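Travel Writing Workshop, Week 2 Handout
Writing the "things to do" piece: how to get from a pile of notes to a page someone can plan a weekend with

Hi everyone! These are my notes from Tuesday's session, typed up for those of you who missed it and for those of you who told me you couldn't read the whiteboard (fair).

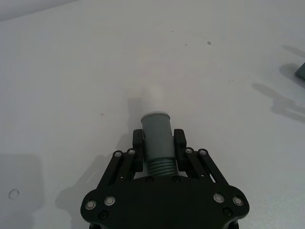 So, we left off last week with your notebooks full and no idea what to do with them. You've been somewhere for a few days, you have receipts and tram tickets and half a page about a soup, and now you need to turn it into an article that a stranger can use. I'm going to use my own trip to Brelier as the running case all the way through, partly because I know it well and partly because my first draft of it was pretty bad, and I think you learn more from looking at a bad draft than from looking at a polished one.

For anyone new: Brelier is a lakeside town, small enough to cross on foot before lunch, with an old quarter up on the hill and a newer part down by the ferry landing. People mostly go for a night or two on the way to somewhere else. Keep that in mind, because it matters for pretty much every choice below.

1. Decide who is going

My first draft was for "travelers." That's everybody, so I ended up recommending a steep two-hour hill walk, a puppet museum and a late bar one after the other, as if the same person would do all of them on the same day with the same shoes.

Pick one reader. Mine became a couple arriving by train on a Friday evening, no car, moderate budget, leaving Sunday afternoon. As soon as I had them, half my notes fell away. The vineyard I loved needs a car. Gone! The Monday market? They've left by then. It hurt, I really liked that market, but I gave it one line at the end under "if you can stay longer" and moved on.

Write your reader on a sticky note before you write anything else. Where do they arrive, when, with whom, how much do they want to walk, when do they have to leave.

2. Cut the list

I came home with 26 possible things to do. I used eight. You can run a longer list if you're writing for a big city, but for a town this size, a long list tells the reader you haven't chosen, and choosing is the part they came to you for.

How I cut mine:

Anything I hadn't done myself went first. I had two boat trips in there that I'd only seen on a poster.

Then duplicates. There were four viewpoints on my list and they all look at the same lake! I kept the one by the chapel wall, which has benches and gets the sun late in the day.

Then anything I could only describe with "lovely" or "charming." If I couldn't say one plain thing about what you do there, I took it as a sign that I hadn't done very much there either.

Jingyi Ye asked on Tuesday whether you have to include the famous thing if you thought it was dull. In Brelier that's the clock museum. I think yes, you mention it, because your reader has already heard of it and will wonder. You can be fair about it in two sentences. I wrote that it was small, that the top floor was the good part, and that an hour was plenty. Anyone crazy about clocks will go anyway and be happy.

3. Put things in an order people can walk

This is the one I see skipped most often. A list ranked by how much you liked things is fun to write and a real pain to use. Your reader ends up going up the hill, down the hill, up the hill.

Take a paper map (or print one, or draw one, mine was on the back of a Hubáček menu) and put a dot for each place. Then look for clumps. Brelier gave me two, the hill and the landing, with the Hubáček bakery stuck halfway between them on the steps. So the order wrote itself: Saturday morning at the landing, a stop for something with poppy seeds on the way up, afternoon on the hill, sunset at the chapel wall. Sunday is for the ferry.

If you've got one place that's far away from everything, don't bury it in the middle. Put it last and say how long it takes to get there.

4. The practical line

Every entry gets one. Where it is, when it's open, what it costs, whether you need to book. I put mine at the end of each entry, in the same order every time, so people can find it on a phone with one thumb while holding a suitcase.

Check these again the week you hand in, please. When I went back over mine, the Sunday ferry had changed to its winter timetable and my lovely breakfast plan would have left my couple standing on an empty pier. If you can't confirm a price, leave it out and say "small charge." A wrong number is worse than a vague one.

And be careful with "short walk." Short for whom? From the landing to the chapel is 968 steps according to the sign at the bottom, and you'd better believe I put that in. Some people will read it and think great, and some will take the bus, and both of them will be grateful.

5. Openings

We read six of your openings out loud and four of them asked the reader whether they had ever dreamed of something. I did it too, in draft one: "Have you ever dreamed of a town where time stands still?" It's warm-up. Write it, enjoy it, and then delete it and see what your second paragraph looks like as a first one. Usually it's fine!

Viera Urban had the one the group liked best. She began with the tram driver in Sodetti who stopped between stops to let her off nearer to her hotel, and then went straight into how the trams work and which pass to buy. You get a bit of the place and you get something useful, all inside five lines. Viera, if you don't mind, I'd like to read it out again next time for the people who were away.

Enthusiasm is welcome, by the way. Some of you have been told elsewhere to tone it down and I don't agree. If the plum cake made you giddy, be giddy. Just hang it on something. "Amazing food" could be anywhere, but "I went back for a second slice and then took a third to the station" is you, in that bakery, on that day.

6. Words to watch

Hidden gem. (If it's on the town map it isn't hidden.)
Something for everyone.
Nestled. Everything's nestled. Try "is."
Bustling, for any market at all.
Must-see. You can have one per article, spend it well.
Locals. Which locals? The lady who rented you the bike? Then say so.

7. A before and after

Before, from my first draft:

"No trip to Brelier is complete without a visit to the stunning Curora baths, a hidden gem nestled by the lake where you can relax and unwind in beautiful surroundings."

After:

"The Curora baths are at the far end of the lake path, twenty minutes on the flat from the ferry landing. There's one warm indoor pool and a ladder straight down into the lake for the brave. I lasted as long as it took to say a word I won't print, then went back to the warm one for an hour. Bring your own towel, theirs are tiny. Closed Mondays, no booking needed."

It's longer, I know. But you could plan a morning with it, and the first version could be about any bath on any lake. Notice that I never say whether it's beautiful. You'd probably guess I had a good time.

8. For next time

Bring a full draft with eight entries or fewer, your reader written at the top, and your map with the dots on it. Messy is fine. Drafts need to reach me by Fri 12 February so I can pair you up for swapping, and please double space them, my eyes aren't what they were.

In the swap, your partner will try to plan a real day from your piece, hour by hour, using nothing except what you wrote. No asking questions! Wherever they get stuck, they'll put a cross in the margin, and that's where you revise.

If you haven't been away lately, write up your own town for a visitor. It's harder than it sounds, you'll have to go and look up when your own library opens.

Reading, if you have time: any three "weekend in" pieces from a newspaper travel section, old ones are fine. Underline every sentence you could act on and bring them along with your draft.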